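Padilla house - short-stay rental, August walk-through
Checked by: Régis Gaillard
Started 8 am, kitchen first, then down to the cellar

KITCHEN / TABLE AREA
Extinguisher - present, gauge in green. Bracket loose, one screw missing.
Smoke alarm - tested, loud enough. Date label unreadable, replace anyway.
Remotes - must be kept off the stove side. OK.

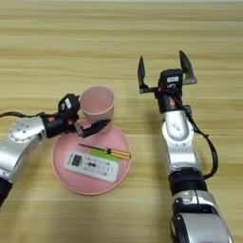
Light wood tabletop in both.

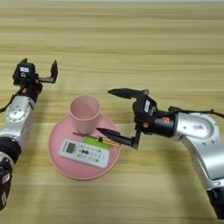 Oma wrote back before I got to the hallway: the extinguisher bracket was on the last list too, and she wants it fixed before the next guests and not after. Also asks if the alarm can be moved further from the stove, it goes off with toast. Fair. Will measure, but it can't go out in the hall, the hall has its own.

HALLWAY AND STAIRS
Handrail - solid at top, wobbles at the bottom post. FAIL. Two long screws should do it.
Stair light - works from both switches.
Runner - edge lifting on third step. Taped for now, needs proper tacks. FAIL until done.
Exit route - clear. Someone's boots by the door, moved them.

BATHROOM
GFCI outlet - trips and resets OK.
Hot water - too hot at the tap. Turn heater down, recheck tommorow.
Window latch - stiff but closes.
Mat - no grip left on the underside. Toss it.

BEDROOMS
CO alarm, back room - chirping. New battery in, stopped.
Space heater - Mevberg, cord fine, tip switch works. Keep 30 inches from curtains, put a card up saying so.
Window, front room - opens all the way, no stop fitted. FAIL if kids are booked. Order stops from Levomska, they had them last time.
Power strip behind bed - two plugged into each other. Removed one.

CELLAR
Panel - labels half gone, breaker 8 has no label at all. Need to trace it.
Clearance in front of panel - blocked by paint cans. Moved.
Sump pump - ran when float lifted.
Light at bottom step - bulb out. Replaced.

OUTSIDE
Porch boards - one soft near the downspout. Mark it, dont let anyone put the grill there.
House number - can't be read from the road at night. Bigger ones, reflective.

TO BUY
Bracket screws, tacks, bath mat, window stops, smoke alarm, house numbers. Budget is 200, should cover it if the porch board waits.

Recheck the FAIL items before keys go out. Oma has the spare set.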